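Home Stories Poems Letters About

The Cup Game

When my grandmother came to the office in Lorkell, she wanted to see where I work. I told her it was only chairs and screens. She sat down, put her bag on her knees and asked for tea.

"You have no proper cups," she said.
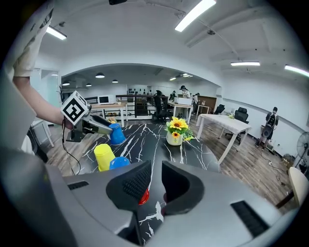

My grandmother had played the cup game at the market in Grunden for 24 summers. She hid a dried pea, moved the cups, and took coins from men who were sure of themselves. Now she looked at our marble table with the white veins and touched it with one finger. A good table, she said, but too shiny, the pea will run. The yellow cup was standing upside down already, and the blue one lying next to it, and the sunflowers in their small white pot looked on like customers.

"Choose," she said.

I chose blue. I was 30 years old and I had never once won against her.

She did not lift it. She drank her tea slowly and asked if the flowers needed water.

"They are not real, Grandmother."

"Then they will not tell you," she said.

Back to top
© Dunleavy Short Fiction. Contact the editor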